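Praktikum Greiftechnik, Wintersemester 2024/25
Versuch 4: Vergleich von Greifbacken und Handgelenkkamera
Skript zum Versuch, Stand 20. November 2024

4.1 Ziel des Versuchs

Im vierten Versuch werden zwei Backenpaare und zwei Kameraeinstellungen an demselben Parallelgreifer verglichen. Am Ende soll jede Gruppe für eine gegebene Objektliste begründen können, welche Kombination sie einsetzen würde. Die Regelung des Arms ist nicht Gegenstand des Versuchs und wird aus Versuch 3 übernommen.

Voraussetzung sind die Abschnitte zu Reibschluss und Formschluss aus der Vorlesung sowie die Hand-Auge-Kalibrierung aus Versuch 2. Wer die Kalibrierung nicht abgegeben hat, kann Versuch 4 nicht beginnen.

4.2 Aufbau

Der Arm steht auf Platz 2 im Robotiklabor. Montiert ist der Parallelgreifer Lelberg mit wechselbaren Backen. Die Ansteuerung läuft über die Steuerung Sorngate, die Bedienoberfläche ist dieselbe wie in Versuch 3. Die Kamera sitzt am Handgelenk und blickt zwischen den Fingern hindurch auf die Tischfläche. Ein zweites Kamerabild von außen gibt es in diesem Versuch absichtlich nicht.

Zur Verfügung stehen folgende Backen:

Typ A: glatte Backe, Elastomer, eben
Typ B: Backe mit rautenförmig strukturierter Oberfläche, schwarz, zur Spitze hin abgeschrägt

Beide Typen passen auf denselben Finger. Beim Wechsel werden die Schrauben nur handfest angezogen und danach mit dem Drehmomentschlüssel aus der Schublade nachgezogen. Der Referenzlauf der Steuerung ist nach jedem Backenwechsel zu wiederholen, auch wenn die Oberfläche keine Meldung anzeigt.

4.3 Greifen flacher Gegenstände

Flache Gegenstände auf einer ebenen Unterlage sind für Parallelgreifer ungünstig. Der Finger kann das Objekt nur an der Seitenfläche fassen, und diese ist bei Telefonen, Etuis oder Karten niedrig. Steht die Fingerspitze zu hoch, rutscht die Backe über die Kante. Steht sie zu tief, setzt der Finger auf dem Tisch auf und die Steuerung bricht mit einem Kraftfehler ab.

Dazu kommt die Breite. Ein Telefon wird in diesem Versuch immer über die schmale Seite gegriffen, also quer zur Längsachse. Vor dem Absenken müssen beide Finger seitlich frei neben dem Objekt stehen. Liegt das Objekt außerhalb der Greiföffnung, wird der Arm in der Ebene verschoben, bevor die Höhe verändert wird. Die Reihenfolge ist verbindlich: erst drehen, dann seitlich verfahren, dann absenken, dann schließen.

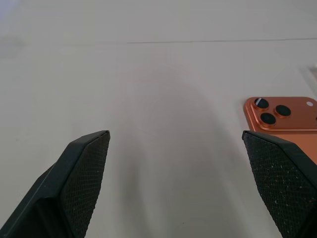 Für die seitliche Korrektur wird der Versatz zwischen der Mittellinie der Greiföffnung und der Mittellinie des Objekts benötigt. Ist nur ein Teil des Objekts sichtbar, lässt sich die Mittellinie nicht direkt bestimmen. In diesem Fall wird zunächst in Richtung des Objekts verfahren, bis beide Längskanten erkennbar sind, und dann neu gemessen. Eine Schätzung aus einer einzelnen Ecke ist nicht zulässig, auch dann nicht, wenn die Abmessungen des Objekts bekannt sind. Im letzten Semester kamen die meisten Fehlgriffe aus genau dieser Abkürzung.

Bei Telefonen ist außerdem die Lage zu notieren. Mit der Rückseite nach oben liegt das Gerät auf dem Display, der Kamerabuckel zeigt zum Greifer. Er ist für die Höhe des Fingers zu berücksichtigen, wenn der Arm über das Gerät hinweg verfahren wird. Für den Griff selbst spielt er nur dann eine Rolle, wenn er bis nahe an die Längskante reicht. Mit dem Display nach oben liegt das Gerät auf dem Buckel und steht dadurch leicht schräg. Die beiden Längskanten sind dann nicht gleich hoch. Diese Lage wird als eigener Fall geführt und getrennt ausgewertet.

4.4 Kamerabild und Beleuchtung

Arm und Greifer werfen einen Schatten auf die Tischfläche, der sich mit dem Arm bewegt. Bei der Deckenbeleuchtung im Labor ist er weich und hat keine scharfe Kante. Für das Auge ist das unproblematisch, für eine einfache Schwellwertsegmentierung nicht: Ein heller Tisch im Schatten kann denselben Grauwert haben wie ein hellgrauer Gegenstand außerhalb des Schattens.

Die Segmentierung aus Versuch 2 (feste Schwelle, Graustufen) wird deshalb mit einer zweiten Variante verglichen, die im Farbraum HSV arbeitet und nur Farbton und Sättigung auswertet. Farbige Objekte mit kräftigem Ton werden damit zuverlässiger vom Tisch getrennt. Helle, durchscheinende oder graue Objekte gehen dagegen leicht verloren. Die Gruppen sollen beide Varianten auf dieselben Aufnahmen anwenden und die Abweichungen im Protokoll kommentieren.

Zu beachten sind ferner Linien in der Tischfläche. Eine Fuge liefert im Kantenbild eine lange gerade Linie, die der Algorithmus als Objektkante deuten kann. Im Skript kanten_filter wird dazu eine maximale Linienlänge gesetzt, voreingestellt sind 400 Bildpunkte. Der Wert darf geändert werden, die Änderung ist anzugeben.

Die Belichtung der Kamera wird in zwei Stufen untersucht:

Stufe 1: automatische Belichtung
Stufe 2: feste Belichtung, eingestellt auf die leere Tischfläche in der Ausgangsposition

Bei Stufe 1 ändern die dunklen Finger den Mittelwert des Bildes, sobald sie weiter in das Bild ragen. Der Tisch wird dann heller dargestellt und kann im oberen Bildteil ausreißen. Bei Stufe 2 bleibt die Helligkeit gleich, dafür wird der Schatten dunkler wiedergegeben. Welche Stufe für die eigene Segmentierung besser geeignet ist, soll aus den Messungen folgen und nicht vorab festgelegt werden.

4.5 Zustand der Backen

Strukturierte Backen nehmen Staub und Fasern auf. Auf schwarzem Material sind helle Partikel gut zu erkennen, auch im Bild der Handgelenkkamera. Die Verschmutzung ist häufig ungleich verteilt, und eine Backe mit mehr Belag hat einen anderen Reibwert als die gegenüberliegende. Bei glatten Gehäusen kann sich das Objekt dann beim Schließen leicht drehen.

Die Messreihe wird daher einmal mit den Backen im vorgefundenen Zustand und einmal nach der Reinigung durchgeführt. Gereinigt wird mit dem fusselfreien Tuch und Isopropanol, immer in Richtung der Struktur. Klebeband ist nicht zu verwenden. Der Zustand vor der Reinigung wird mit einer Aufnahme der Handgelenkkamera bei voll geöffnetem Greifer festgehalten und dem Protokoll beigelegt.

4.6 Durchführung

a) Referenzlauf durchführen, Greifer vollständig öffnen, Ausgangsposition in 300 mm Höhe anfahren.

b) Aufnahme des leeren Tisches mit beiden Belichtungsstufen speichern.

c) Objekt nach Lageplan auflegen. Der Lageplan liegt am Arbeitsplatz aus und enthält auch Positionen am Bildrand.

d) Objekt mit beiden Segmentierungen suchen, Versatz und Winkel notieren.

e) Drehen, verfahren, absenken, schließen. Die Schließkraft wird nicht verändert, voreingestellt ist der Wert aus der Datei Feswood_Basis.

f) Objekt anheben, kurz halten, an derselben Stelle ablegen. Ergebnis eintragen: gehalten, gerutscht, gedreht, nicht gefasst.

g) Backen wechseln und ab a) wiederholen.

Bricht die Steuerung mit einem Kraftfehler ab, wird der Versuch als nicht gefasst gewertet und der Arm manuell nach oben gefahren. Nicht quittieren, solange der Finger noch auf dem Tisch steht.

4.7 Auswertung

Die Ergebnisse werden in die Tabelle Miyazaki eingetragen (Vorlage im Kursordner, benannt nach dem Auswerteschema aus Kapitel 6 des Vorlesungsskripts). Der Datensatz der vorigen Jahrgänge umfasst 378 Griffe und liegt im selben Ordner. Er darf zum Vergleich herangezogen werden, ersetzt aber keine eigene Messung. Die alten Daten wurden durchgehend mit automatischer Belichtung aufgenommen.

Im Protokoll sind anzugeben:

Backentyp und Zustand
Belichtungsstufe
Segmentierungsvariante mit allen geänderten Parametern
Lage des Objekts, bei Telefonen Rückseite oder Display oben
Versatz vor und nach der seitlichen Korrektur
Ergebnis des Griffs

Fehlgriffe sind nach ihrer Ursache zu trennen. Ein Objekt, das falsch lokalisiert wurde, sagt nichts über die Backe aus. Umgekehrt ist ein Rutschen bei richtig bestimmter Lage kein Fehler der Kamera. In den Protokollen des Vorjahres wurden beide Fälle oft zusammengezählt, der Backenvergleich war dann nicht mehr verwertbar.

4.8 Hinweise zur Abgabe

Eine Abgabe pro Gruppe, als PDF, mit den Rohbildern in einem getrennten Ordner. Bilder bitte nicht zuschneiden und nicht nachträglich aufhellen. Die Abgabe ist bis Ende Januar möglich. Wer den Versuch wiederholen muss, trägt sich in die Liste am Laboreingang ein und bringt das erste Protokoll mit.

Versuch 5 verwendet denselben Greifer mit den Backen vom Typ B. Die Backen bleiben nach dem letzten Durchgang montiert.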